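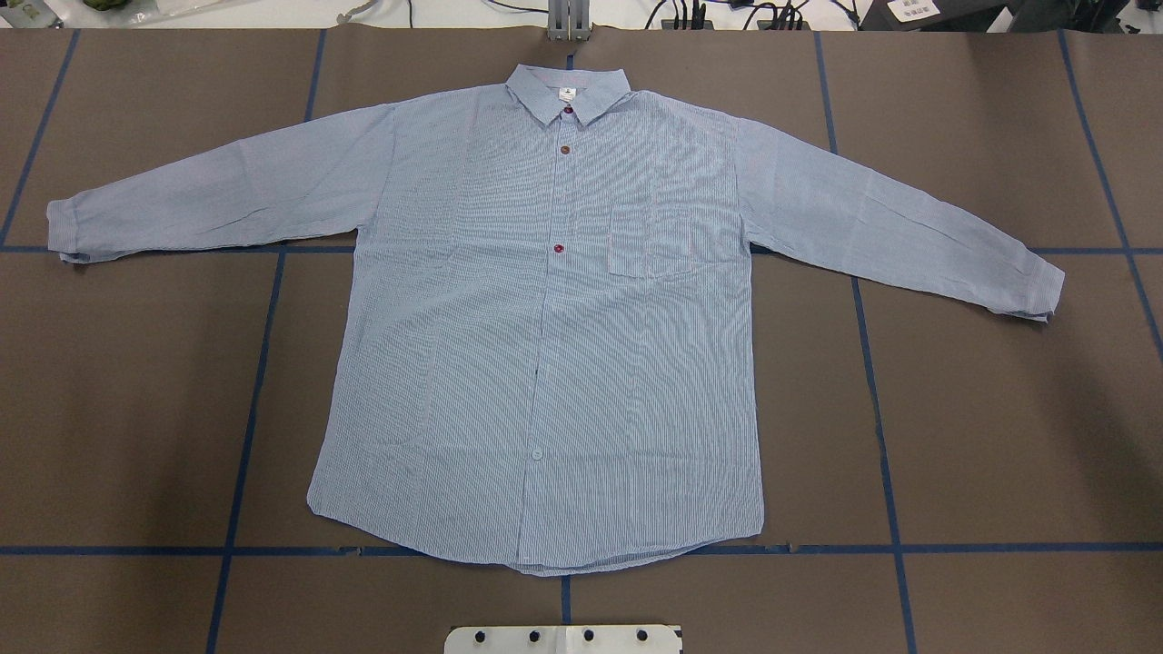 About Boleo

Boleo is a small nonprofit newsroom that covers state and local government, and we have been at it long enough now that people stop us in the grocery store to complain about our headlines, which we take as a compliment (most days, anyway). We write about the legislature, the county boards, the school districts, the water authority, and anybody else who spends public money in the Valdebenito valley and would rather do it on a Wednesday night with eleven items left on the agenda and half the audience gone home.

How we got started

The old daily in Flisier closed its statehouse desk in June, and by the end of that summer there wasn't a single reporter from our part of the state in the capitol press room. A few of us had worked there, a few of us had only ever read it, and all of us missed it terribly! So we pooled what we had, rented the upstairs of a former shoe store on Triltorex Street, and put out our first newsletter to 372 subscribers, a good share of whom were related to us. That first issue was mostly a very long piece on the road maintenance levy. We still think it holds up.

The newsletter grew, then came the website, and then the voter guide, which is the thing most folks know us for today.

What we cover

During session we keep 2 reporters at the capitol full time, and they stay until the gavel comes down, however late that gets. Back home the rest of us split up the meetings: county commission, city councils, planning and zoning, the library board, the hospital district. We post our notes the same night whenever we can, and a proper story follows when there's a story to tell. Sometimes there isn't, and we'll say so.

Every election season we send the same written questions to every candidate on the ballot in the valley, from governor down to cemetery district, and we print the answers in full. We don't trim them or fix the spelling. Last time around that came to 777 answers, and yes, we read every one of them aloud to each other to catch typing mistakes on our end. It took most of a week and a great deal of coffee.

We don't endorse candidates. We've talked about it plenty, and we've had some spirited letters on both sides of the question, but for now that's where we've landed.

Who pays for it

Readers do, for the most part. Memberships start at $6 a month, and they cover the rent, the salaries, and the public records requests, which cost more than you'd think once the copying fees are added in. We also take a little money from local businesses who sponsor the newsletter. We don't accept money from candidates, parties, or elected officials, and any gift large enough to raise an eyebrow gets listed on our donors page with the giver's name beside it.

Corrections and complaints

We get things wrong from time to time. When we do, we fix the story, put a note at the top saying what was changed, and run the correction in the next newsletter as well, so that it reaches the same people the mistake did. If you've spotted something, please write to us, even if it's only a misspelled street. We grew up here and we'd like to get the streets right.

Come and see us

Our door on Triltorex Street is open weekday afternoons, and you're very welcome to climb the stairs and tell us what we're missing. Bring your meeting notices, your tax bills, your long-running feud with the drainage district. If you'd like to learn how to follow a bill or read a city budget, we hold a free evening class at the Flisier library each fall, and beginners are the ones we like best.

6 comments

Contact Boleo | Corrections | Membership | © Boleo, Flisier | Back to top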